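Ticket 40: Put-away tool drops or skips garments at the rail
Opened by: Dilruba Kumarasinghe
Assigned to: Romain Gilbert
Site: Sestier, returns and alterations, upper floor
System: Plullgate handling cell, Sandance scheduling software
Status: Open, waiting on vendor

Original report

Hi Romain, me again, sorry! I'm splitting this off from the old ticket because that one has turned into a conversation about label printers and I don't think anyone reads it to the end anymore.

Short version: when a job comes up as "return to rail," the cell either holds the hanger too long and then faults, or skips the garment and marks it done. The second one is the real headache. Sandance says the piece is on the rail, the front desk tells the customer it's ready, and then Clémence is digging through the tray of unfinished pieces while somebody stands there waiting for their coat. We had 3 of those on Friday alone.

Fault text when it does fault: RELEASE NOT CONFIRMED, RETRY 2. Then it parks and the light goes amber. Clearing it from the panel works, but it picks the same job up again and does the same thing.

Already tried: restart of the cell, restart of Sandance (full log out, not the little refresh arrow), wiping the sensor window, fresh hangers. No change from any of it.

Reply, Romain Gilbert

Can you tell me if it happens on all garment types or mostly heavy ones? Also which hanger profile is selected. It's under Job Defaults, second tab.

Reply, Dilruba Kumarasinghe

Mostly heavy. Shirts go through all day long and I never think about them. Coats and lined jackets are the trouble, and one wool dress that I've started taking personally.

Hanger profile says "Standard slim." I didn't set that and I don't know who did. We use the thick wood ones for anything with shoulders, always have, Jacqueline won't let a tailored jacket out of her hands on anything thin and she's right. Is that it? Please say that's it.

Reply, Romain Gilbert

Could be part of it. Change the profile to "Wood, contoured" and run a few coats. Leave skip-on-timeout switched off while you test, so it stops and tells you about it.

Reply, Dilruba Kumarasinghe

OK so, profile changed, skip-on-timeout off, coats run on Saturday morning before we opened. Better! The long holds are mostly gone. It still faults on the heavier jackets, but at least now it stops and sulks where I can see it, and the count in Sandance matches what's hanging up.

Turning off the skip has its own cost though, and I want it in the ticket so it doesn't get lost. Every stop needs a person. On paper the person is me, but I'm at the bench with my hands full of pins, so what really happens is that whoever is nearest goes over and clears it. Usually that's Clémence, and she was hired to do fittings. She told me she gets up so often now that she's quit sitting down for the small jobs. She wasn't complaining exactly — she said it the way you'd mention the weather — but I noticed.

Reply, Florian Leblanc

Jumping in from operations. The cell was budgeted on 3,000 moves a month and we're at 2,000, so I'd like the skip function back on as soon as it's safe. Is there a middle setting? Also please keep staffing matters out of support tickets where possible.

Reply, Dilruba Kumarasinghe

Hi Florian! I get it about the number. But I can't really report what the machine does without saying who walks over to it, because that's where the missing moves are going. When it stops, the bench stops too. And with skip on, your 2,000 would have had jobs in it that never happened, so I'd be careful comparing this month with the one before.

I'm not against the thing, for the record. My shoulders are a lot happier since I quit lifting coats up to a rail all day, and Jacqueline, who swore she'd retire before she'd work next to it, now saves up her heavy pieces and feeds them in one after another with the radio on. What changed for us is the kind of tired. It used to be arms. Now it's listening for the beep while you're trying to count stitches.

So yes please to a middle setting. If it could hold a faulted job in a list and carry on with the next one, without marking the first one done, I'd be able to clear the list between customers. Romain, does that exist?

Reply, Romain Gilbert

It exists as "Defer" in the newer Sandance release. You're one version behind. The update for your site is planned for November, I'll ask if we can move it up.

For the remaining faults I need to know what the tool has in front of it at the rail. Can you attach a view from the tool with a jacket hung, and tell me where on the rail you usually load?

Reply, Dilruba Kumarasinghe, September 22, 2019

Came in on a Sunday for this, so somebody owes me a pastry.
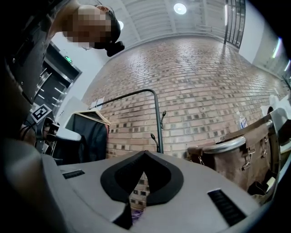
Loading at the rail is the part where I think we may have taught ourselves a bad habit. All of us hang toward the end of it, because that's the side you walk up to and it's quicker. The charcoal jacket is a fair sample of what we do: wooden hanger, left end of the rail, dark charcoal cloth hanging off it. If the tool wants clear space on both sides before it'll confirm a release, I can see how that spot wouldn't suit it. There are also those two little hooks on the post, one above the other, and I'd love to know whether they could confuse it, as I've never seen them mentioned in the setup notes.

I did one run with the same kind of jacket loaded in the middle and it released first try. One run, so don't go closing the ticket on me.

Questions for you:

Does the contoured profile change the approach angle, or only how wide the grip opens?
If we mark a loading zone, can it be taped, or does tape upset the sensor? The Tessier people who installed it told Jacqueline no tape anywhere, but she thinks they may have meant the floor.
Can the beep be turned down? Not off. Down.

Reply, Romain Gilbert

Very useful, thank you. Profile changes both. Tape on the rail is fine if it's matte, keep it off the floor. Volume is in the panel under Alerts, you'll need the supervisor code, I'll send it separately. Please load mid-rail only for the week and note every stop with the garment type. Leave the hooks alone for now, I'm asking the vendor.

Reply, Dilruba Kumarasinghe

Will do. Clémence has volunteered to keep the list, and she's asked if she can have the code too so she isn't hunting for me every time. I'd like that to be a yes. Florian, can you approve it?

Reply, Florian Leblanc

Approved for Clémence Bodin and Jacqueline Caron.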